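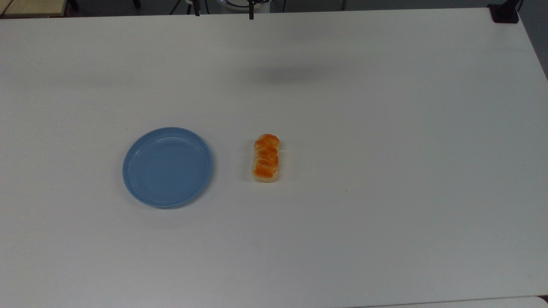 3 材料与方法

3.1 研究地点与对象

研究在Salcedo和Oltorholm两处长期照护机构的集体餐厅进行。两处餐厅均采用统一配餐制,午餐由中央厨房分装后送至餐桌,晚餐由各楼层备餐间完成最后加热。入组对象为能够自主进食、连续居住满一个季度的老年住户,共201人。管饲者、处于急性感染期者以及需执行严格限液方案者不纳入。视力以日常佩戴眼镜的状态记录,未因白内障或黄斑病变排除住户,但在分析中将对比敏感度作为协变量处理。

两处机构的供餐结构存在差异。Salcedo的午餐以炖煮类菜肴为主,汤汁比例较高;Oltorholm的主食与配菜分盘供应,汤品另行盛装。因此,菜肴类型按质地重新编码为流质、软质和普通三类,不沿用各机构厨房原有的菜单名称。编码由Araceli Goicoechea完成,Gonzalo Ortuño在不知晓机构归属的情况下对其中一部分重复编码,分歧经讨论后统一。

3.2 餐具条件

对照条件为机构原有的白色瓷盘。干预条件为Wondent供应的浅色塑料盘,盘形为圆形浅盘,外缘略高,盘底平坦;浅蓝色盘置于白色台面时的外观见图3。盘缘与盘底之间存在轻微的明度差,盘缘偏浅,盘底偏深。选择浅蓝而未选择高饱和度蓝色,系考虑到预试验中部分住户对深色餐具表示不适应,且深色盘面会使浅色酱汁的残留在目视评定中被高估。

图3 白色台面上的浅蓝色圆形塑料盘

餐盘与台面的明度关系在既往研究中较少单独报告。多数文献仅描述食物与餐盘之间的对比,而将台面视为背景常量。当台面与餐盘同为白色时,餐盘边界主要依靠盘缘阴影辨认;改用浅蓝色盘后,边界同时获得色相线索。这两种作用在本设计中无法完全分离,解释结果时应将其视为一个整体条件。

台面反光是另一个需要控制的因素。供餐时段内,窗侧座位的照度明显高于内侧座位。试验期间窗帘保持半闭,顶灯全部开启,住户座位在同一条件周期内固定不变。桌面不铺桌布,也不使用带图案的餐垫。

3.3 摄入量测定

摄入量采用称重法测定。供餐前由备餐人员逐份称量,餐后按盘回收并称量剩余部分,差值计为摄入量。午餐单份标准供应量为800克,含主食、配菜与汤品。溢洒在台面上的食物尽可能收集后并入剩余量;无法收集者在记录单上注明,相应餐次在敏感性分析中剔除。餐盘自重在每个条件周期开始前重新校准。

除称重外,评定人员还按四分法目视估计每类食物的剩余比例。目视评定不进入主要分析,仅用于检查称重记录中的异常值。若两种方法所得剩余量相差过大,则核对原始记录单;无法确定原因时保留称重值,并加以标注。加餐和饮料由护理人员另行登记,折算为能量后纳入全日摄入量,不计入单餐指标。

3.4 试验安排

采用交叉设计。每处机构按楼层随机分为两组,一组先接受对照条件,另一组先接受干预条件,中间设置洗脱期,期间恢复机构原有餐具。菜单在两个条件周期内完全重复,以保证同一住户在两种条件下接受相同菜品。节庆餐次不纳入分析,整个12月因菜单调整频繁而未安排数据采集。

住户事先被告知餐具可能更换,但未被告知研究假设。由于餐盘颜色无法遮蔽,备餐和护理人员不可能处于盲态。为减小由此引入的偏差,餐后称重在回收间进行,食物先转移至统一的称量容器,再交由不参与送餐的人员读数。

3.5 统计分析

有效记录共超过3000餐次。数据录入与核查使用Prinari平台,录入界面对超出供应量的数值自动提示。主要结局为单餐摄入量占供应量的比例,以线性混合模型估计条件效应,住户作为随机截距,机构、周期顺序、食物质地和对比敏感度作为固定效应。模型残差经图形检查,若偏态明显则改用秩变换后的数值重复拟合。

缺失餐次按原因分为外出、住院和记录缺失。前两类不作填补;记录缺失者在假设随机缺失的前提下进行多重填补,并与完整病例分析的结果对照。条件与对比敏感度的交互作用属于预先设定的次要分析,其余亚组比较均为探索性,不作多重检验校正,结果仅报告效应估计值及其置信区间。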